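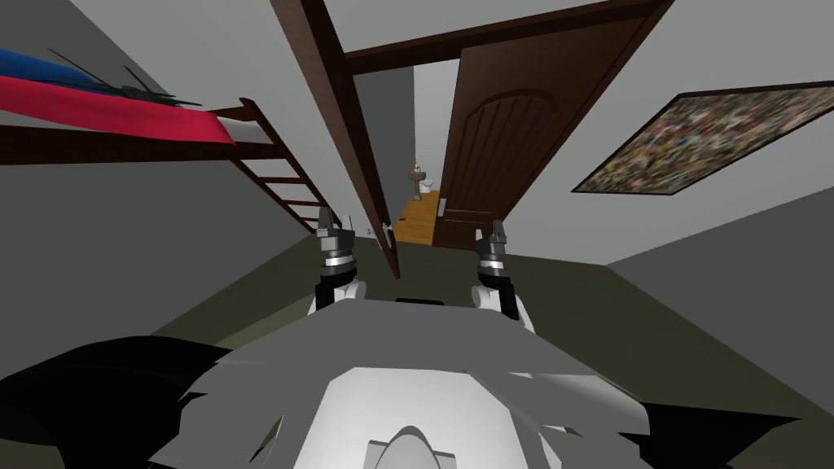 June, 4:30 pm. Second try at the walnut stain test, and I'm much happier with it! Mixed 30 ml of the Stumine concentrate into 100 ml of water (batch 383) and wiped it on the scrap birch. First coat came out blotchy near the end grain, so I sanded back and went lighter.

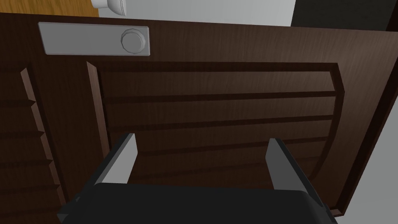 Dark brown door, louvered panel, gray knob.

Wellington Moura thinks the Flomberg oil will pull it too red. Maybe! Leaving 2 strips by the window overnight, one oiled, one bare. Need more rags.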